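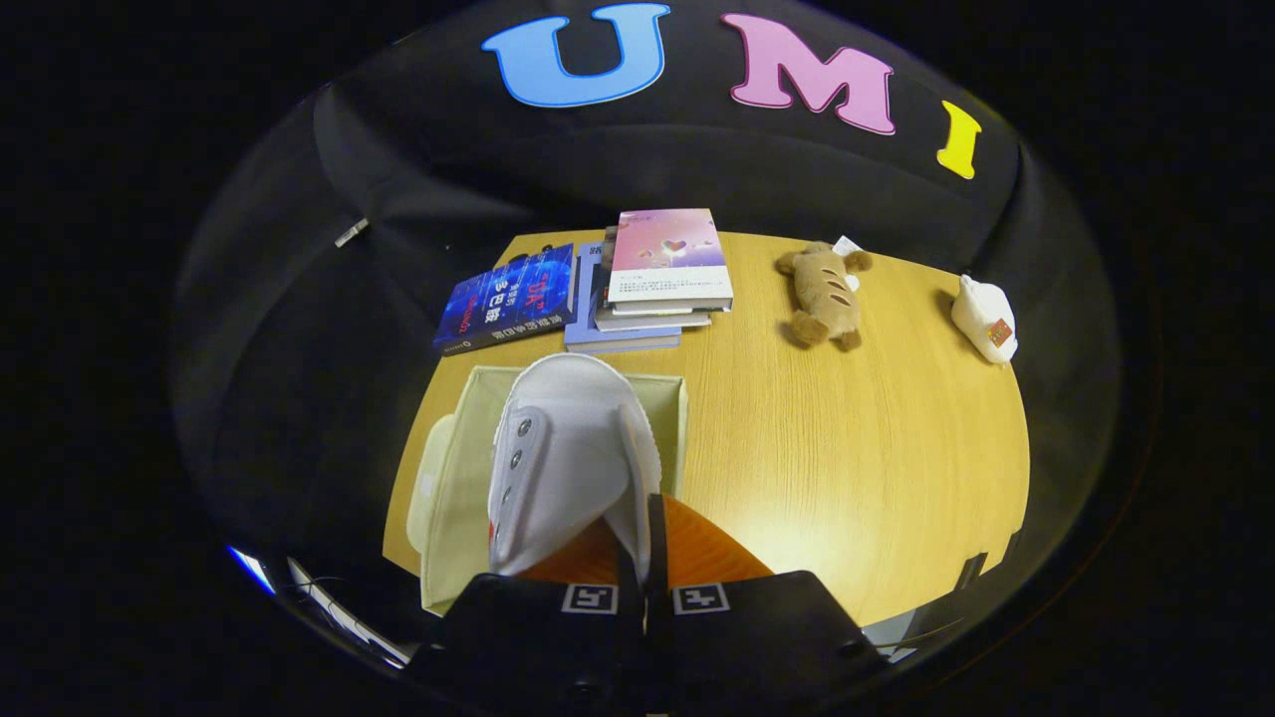

Trygve Haugen replied that the rust on the slice came back within 22 days of the last cleaning, so the display case could not be ruled out as the cause.

Category: Specimen Care > Iron and Stony-Iron > Open Tickets
February – posted by Haoran Tang
6 comments | 2 shares

Specimen: Hutcombe iron, etched part slice, 100 g. Medium octahedrite, one natural edge.

Reported problem: Orange-brown spots along the natural edge and around two troilite inclusions. Small droplets on the spots in the morning, gone by noon. Etched face otherwise clean.

Storage at time of report: Vosora acrylic case, closed, with one silica gel canister. Case hygrometer reads 26 percent.

Step 1. Checked the hygrometer against a salt slurry in a sealed jar. It read 60 where it should have read 75. Readings from the case are too low and should be disregarded.

Step 2. Weighed the silica gel canister before and after oven drying. It lost a good deal of weight, so it was close to saturated. Replaced with fresh gel.

Step 3. Removed the foam cradle. pH strip pressed against damp foam showed acid. Foam discarded. Slice now stands on a bare acrylic block.

Step 4. Spots brushed with a brass brush under anhydrous alcohol. Slice soaked in fresh alcohol overnight, then dried in a low oven. No oil or wax applied yet – a coating over active chloride would only hide it.

Step 5. Put the Sasaki end cut in the same case as a control. It has never rusted and has no history of treatment.

Haugen, second comment: the previous owner kept the Hutcombe slice in a drawer lined with oak, and oak gives off acetic acid. He asks whether the natural edge was ever sealed. The label from Dikham says "stabilized" with no method given.

Answer from Tang: no record of sealing. Method query sent to Dikham, no reply so far.

Status: Open. If droplets return on the slice and the control stays clean, the next step is a sodium hydroxide and alcohol soak, with the bath changed until the chloride test is clear. Do not close this ticket on the hygrometer fault alone.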